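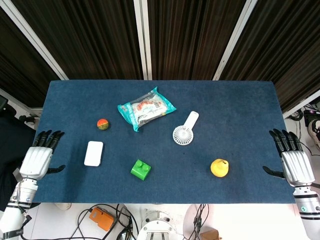
**Felt** is a cloth made by matting fibers together until they lock. There's no weaving and no knitting in it, so you can cut it any way you like and the edge won't fray. I've been keeping this page on our craft wiki for a while now, and I still get excited about the stuff!

## How it's made

Wool is the classic choice. Each hair is covered in tiny scales, and when you add warm water, soap and a lot of rubbing, the scales catch on each other and the whole mass shrinks into a sheet. That's wet felting. Needle felting skips the water and pokes the fibers with barbed needles instead (watch your fingers, I mean it).

Then there's fulled cloth, which people call felt all the time. It's woven first and shrunk afterward. If you've ever put a sweater through a hot wash by mistake, you've done some fulling yourself.

## Craft felt

The cheap squares in craft stores are mostly polyester or acrylic. They're fine for puppets and holiday ornaments, but they pill, and a hot iron will melt them. Wool blends cost more and hold a stitch much better. My friend Raquel Rocha swears by the blends for appliqué, and I've come around to her view — mostly because I got tired of re-gluing things.

## Felt on tables

Felt has been used on game and sewing tables for ages. It quiets things down, and cards are easy to pick up from it. I covered my own table with a wool blend from Sung and used 118 brass tacks along the underside, which was too many. Pull from the middle of each side out to the corners, or you'll get ripples. Costel Sârbu glues his down with spray adhesive and says it's faster, but good luck getting it off again.

## Care

- Brush it with a soft clothes brush, always in the same direction.
- Blot spills, don't rub them.
- Lift lint with tape.
- Keep wool felt away from moths. Cedar helps a little, and a sealed bag helps a lot.

## See also

Baize, boiled wool, fulling, nuno felting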